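Temudby Robotics – About Us

Who we are

Temudby is a small robotics workshop. We set up light robot arms for people who don't have an engineering department – packing benches, school labs, a couple of food places, one seed library. Programming, fitting out, training, and coming back when something stops. Mostly the coming back, some months.

We started with repairs. Other people's arms, out of warranty, no manual, a fault code and a shrug. Repairs are still a good part of the work and they colour everything else we do. When you've pulled apart enough gearboxes you get suspicious of brochures, including our own.

What we do

Bench cells for mixed small items. Pick and place, sorting, tray loading.
Gripper fitting and finger changes.
Service and fault finding, most makes of light arm.
Operator training at your place or ours.
Safety reviews, yours or somebody else's install.

We don't do welding cells, palletisers or anything that needs a crane to get in the door. Ring us anyway and we'll point you at someone.

The Emari fault

Most customers ask about this before they ask about price, so it goes on the About page. It used to be a PDF and the link kept breaking.

Emari is our bench picking program. It looks at what's on a table, works out where the fingers should go, picks the item up and puts it where you asked. In February an arm running Emari at the workshop came down when it should have gone up. It had just let go of a cup. Log line 3162 reads "retract", and the arm drove toward the tabletop at full travel speed. It pushed the gripper into the boards, tripped its own force limit and stopped.

No one was hurt. The operator was standing outside the marked area with a hand on the stop button, same as always. The stop button wasn't what stopped it though. The force limit got there first, and the force limit was set higher than it should of been for a bench where people reach in to swap objects. That part was our doing.

Damage: one bent finger, a cracked gripper cover, a dent in the table. The cup was fine.

What caused it

Took us a while. First guess was the encoder in the wrist joint. Swapped it, ran it overnight, same fault by morning. Second guess was the cable, and we lost most of a day to that one as well.

The real cause was a tool change. We'd gone from the long fingers to the short ones and the tool length in the controller was updated, but Emari was holding its own copy of the old figure and didn't reread it until a full restart. For most moves the difference was small enough to miss. For a retract planned from a low grasp, the planner thought it was already below the table, flipped the sign on its correction, and sent the arm the wrong way to "fix" it. Down.

There was a check meant to catch exactly that. It had been switched off during testing the week before and not switched back on. There was a note saying so. The note was in the wrong job folder.

What we changed

Emari now reads tool length from the controller at the start of every cycle. There is no second copy anywhere. If the two ever disagree it won't move.

Checks can't be turned off without a time limit. When the time's up they come back on by themselves and the arm holds until someone acknowledges it.

Force limit lowered on every bench cell we look after, customer sites included. We drove out or logged in to all of them. A few of you noticed the arms stopping more often on stiff drawers and heavy bottles, and yes, that's why. We can tune it for your job but we won't put it back to the old setting.

Four sites had the same version of Emari. All were told the same afternoon, before we knew the cause, and asked to park their arms. Three were back running once the fix was loaded. The fourth, Treloar, chose to wait for the written report and we think that was fair enough. They're running again now and they asked better questions than we did.

Retesting

Every release now goes through the same tabletop run before it leaves the building. Household sort of objects, different shapes and heights, laid out a bit differently each time. Low grasps especially, and a finger change in the middle without a restart. Someone watches the full run from outside the line. It's slow and a bit dull and it's found two more bugs already, neither of them dangerous.
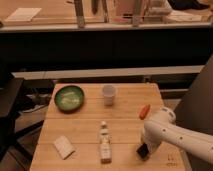 The test bench, with bowl, cup, bottle and small box set out and the arm over the near right of the table.

The objects are nothing special. Kitchen drawer stuff mostly. We used to test with machined blocks, which are lovely and consistent and taught us very little about low grasps. A flat box on a table is a much nastier thing for a planner to deal with than a nice tall block, you have to get the fingers right down near the wood and back up again cleanly.

If your own items give the arm trouble, send us a few. We'll add them to the run. Postage is on us, please don't send glass loose in a satchel.

Reporting a fault to us

If an arm we look after does something you didn't expect, we want to hear about it even if it sorted itself out. Especially then.

Hit stop. Leave it stopped.
Don't clear the fault code, take a photo of it.
Don't power off at the wall unless there's smoke, a smell or somebody caught. We lose part of the log if you do.
Keep people back from the arm – it can sag a little when the brakes are released.
Phone the service line. After hours it goes to whoever is on call.

You won't be charged for the call or for the visit, whatever we find. We had a customer sit on a fault for weeks over worry about the callout fee and that's the last thing we want. Near misses go in the same log as real ones and every customer on that version gets a copy with names taken off.

Relen

Relen is our hardware watchdog, a small box that sits between the controller and the arm and compares where the arm was told to go with where it's heading. It was a side project before February. It isn't now. It knows nothing about Emari and shares no code with it, so a mistake in one shouldn't turn up in the other. Relen is on our own benches and on trial at Treloar. Not for sale yet. We'd like a good many more hours on it and an outside assessor to have a proper go at breaking it.

Working with us

Site visits are free within the metro area. For regional jobs we charge travel at cost and try to group them. Quotes are itemised and include the risk assessment, we don't do installs without one and we don't discount it if you say you've already got one from the last mob. Happy to read theirs though.

Training is included with every new cell. It covers the stop button, the marked area, finger changes and what to do when the arm does something odd. Everyone who'll be near it has to attend, not only the operator. Refreshers as well if your staff have turned over.

The full fault report is availble by email, with the log extracts and the test results. Ask for the Emari report. If you find something we missed, tell us.

Page last updated 5 March 2026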